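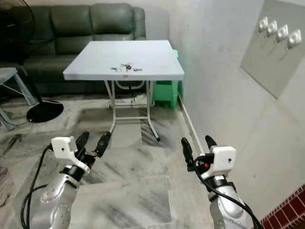

Keys on a folding table, two grippers, one chore.

Search the help pages Enter a keyword Go

Can a Machine Do My Chores Yet? Your Questions
Updated July | By the Sarantis home desk

Can a robot tidy my house?
It can tidy part of a table. If your house is a table, congratulations.

Why does everyone test with keys?
Keys are small, flat and shiny, and they lie on top of one another. A two-finger gripper has to get under an edge thinner than a cracker without shoving the whole lot onto the floor. You do it in the dark with a grocery bag in your teeth. We gave the Jevo setup 153 tries at picking up one key from a loose group and putting it in a bowl. It managed 113. We were pleased, which tells you where expectations are.

What happened on the other tries?
Mostly it pushed the key along the table like a cat. A few times it picked up two and looked no different for it.

Do two arms help?
With towels, a lot. With keys, one arm usually works and the other waits. Human households will recognize the arrangement.

Is it faster than me?
No. Allow nearly 10 minutes for a handful of keys, more if they have slid under each other. Cultari, the software we run on it, has a "brisk" setting. We have tried it and gone back to the other one.

Can it find keys I've lost?
It can pick up keys it can see. Under the sofa cushions you are on your own.

What about laundry?
Washcloths, yes. T-shirts, if you lay them flat first, by which point you could have folded them. Fitted sheets remain beyond machines and most adults.

Dishes?
Plastic cups are fine. We don't lend it the good plates.

Is the shop floor any further along?
Yes, for dull reasons. The packing room at Sakow has the same boxes in the same spot at the same height all day, and the machine there does well. Put a box down crooked and somebody has to walk over. At home everything is put down crooked.

Does it need a special room?
Good light, a floor that doesn't wobble the table, and a clear path for your feet. Keep the tabletop bare apart from the job. Yes, that means you clear the table before the robot tidies it.

How many chores would you trust it with unattended?
None so far. There are 4 we'd leave it to while we sat in the same room with coffee.

Should I wait to buy one?
If you own a bowl, put your keys in it and ask us again next year.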